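Oswood Community Pantry, progress report to the Lodhi fund
12 February 2018
Prepared by Ilse Ostermann

The grant was meant to cut food waste by 400 kilos by July. We are at 886 on paper, and I don't trust it. Two of the sites weigh packaging as well as produce.
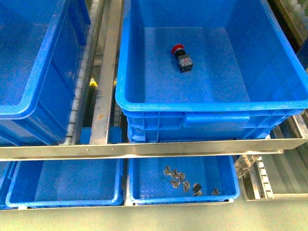

Sorting is the other weak spot. Stiltonow sold us its colour scheme on the promise of fewer mix-ups, yet a ribbed blue bin with a handle moulded into the front looks the same whether it's meant for bread or bruised apples. Labels would have cost less.

Deliveries by Bikero have been punctual, though four suburbs is hardly the "whole of region" service in the proposal – and the hills haven't been tried.
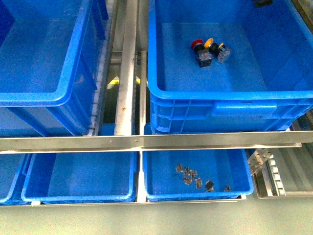 Of the $1600 set aside for training, none has been spent. The online module was free and, judging by the logbooks, worth it.

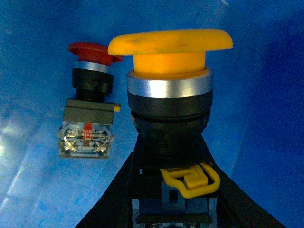

Should the second payment go ahead?

Only once every site weighs produce the same way. I'd hold it until the July figures are in.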